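Planning a gripper arm for our teaching lab: what have I forgotten to budget for?
Reading time: 2 minutes
Print this page | E-mail this thread

dobos_bench
We've got money for one small arm from January and I'm so pleased I can hardly sit still! The job is moving tubes between a rack and a bench station. Altano have quoted for the arm and I've put 700 aside for fingers, mounts and bits. Is that daft? Zsolt Boros on our side thinks it's plenty.

tinpot
Depends what's in "bits". Our Famow fingers were 90 a pair and we went through more than one pair before we were happy with the shape.

skelly_fan
Buy the proper machined ones, 500 the set, and stop fiddling. Printed fingers are a false economy.

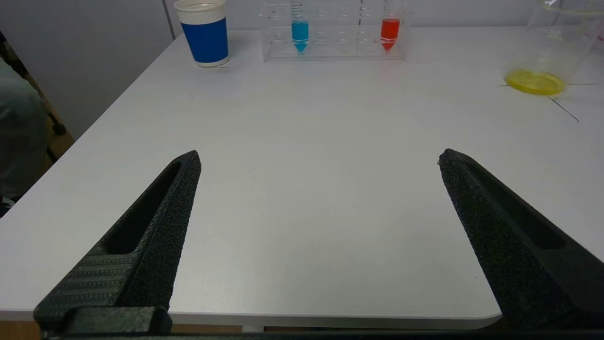 dobos_bench
Fingers are where I'd like to spend less, skelly_fan, as we can print our own (lovely job for the students too). What I hadn't priced at all was the stuff on the table. A clear rack like that one, with the blue and the red standing in it, must be a pain for a camera to find, and the beaker has lines taped out by it, so I suppose I need proper stations as well. Do people buy fixtures or just use tape?

tinpot
Tape to start with, every time. You'll move everything in the first week and be glad you didn't drill holes. Then put 100 by for a solid rack with a base that bolts down.

skelly_fan
Disagree on tape. It lifts, somebody sticks it back a bit skew and you lose an afternoon. Bolt it from day one. I do agree about the rack, mind, clear plastic drove me up the wall.

marrow
Can I add spare cables and a second camera mount? We planned Skelturach down to the last screw and forgot both. Still the best thing we ever bought!

dobos_bench
Brilliant, both going on the list. Tape first, sorry skelly_fan, but I'll price up the bolts too. Order form has to be in by 11th September.

Contact us | Copyright the forum and its posters | Back to top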